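The Collective That Owns Everything Except the Masters

5/5/23

Every few years somebody starts a record label and insists it isn't one. Zistine prefers "listening house". Its website, a single page the colour of weak tea, says it is home to 106 artists and that no one there has a boss. I've read the contract. There's a boss.

To be fair to Zistine, the music is often good. The label came out of Nultcombe, a town with one decent venue and a lot of cheap rehearsal space, and its first four releases were the kind of smeared, slow club music that gets played at the end of the night when the bar staff want you gone. Borkowska's debut EP still holds up. So does most of the Fiten catalogue, if you skip the remixes, and you should skip the remixes.

My trouble is with the paperwork, and with how little anyone writing about the label has bothered to look at it. Profile after profile repeats the line about shared ownership. What's shared, as far as I can work out, is the name, the mailing list and the van. Recordings are licensed to a separate company for the full term of copyright. Artists get a say in cover art and the running order at label nights. They also get to vote on new signings, although the vote is described in the contract as "advisory", a word that does a fair bit of lifting.

Sena Abugri signed when the roster would still fit around a table. She makes dense, percussive tracks out of organ samples and her own voice, and she left last June after asking to see a statement for a single that had been on a good many playlists. She got a spreadsheet with one tab.

"It had a total at the bottom and nothing to show how they got there," she told me. "I asked what the deductions were and was told it was community costs. I was in the community. I didn't know we had costs."

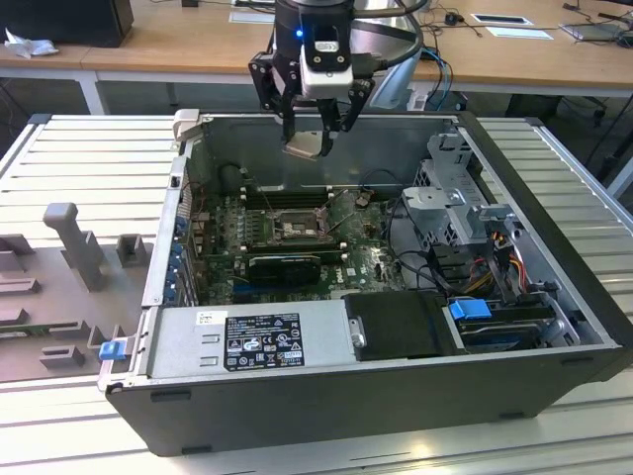
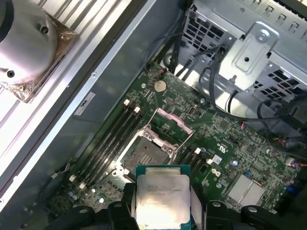
Zistine's reply, when I put this to them, ran to a couple of paragraphs. It said the pooled model protects smaller acts from the swings of streaming income, and that all members are welcome to raise questions at the quarterly gathering. I asked for the minutes of one. I'm still waiting.

The pooled model isn't a silly idea. Most records lose money, and a label where the one that doesn't helps pay for the rest has a decent argument behind it. The old majors did exactly that for decades, with better lunches. But pooling only works as a principle if the people in the pool can see how deep it is. The contract sets a fee of 70 dollars for every release a member puts out, to cover "platform care", then takes the pooled share off whatever remains. For an act selling a handful of downloads to friends, that fee is the whole year's earnings.

Then there's the vinyl. The label announced a run of 3000 copies for its anniversary compilation, each hand numbered, and the marketing leaned hard on scarcity. A second pressing turned up a few months later with a slightly different shade of sleeve and its own set of numbers. Collectors grumbled on the forums for a week and then bought it anyway, so perhaps I'm the only one still cross.

Defenders will say I'm holding a small label to a standard the big ones never meet. Maybe so. The big ones don't ask me to believe they're a family, though, and they don't ask their artists to run the merch table for nothing because it's good for the spirit of the thing.

Abugri has gone back to putting out her own records. The new one, recorded in her sister's garage, is her best by some distance, harsher at the edges and with more room for the voice. She does the accounts herself on Sunday nights and hates it. Her old single remains on the Zistine page, third row down, under the heading "Our Family".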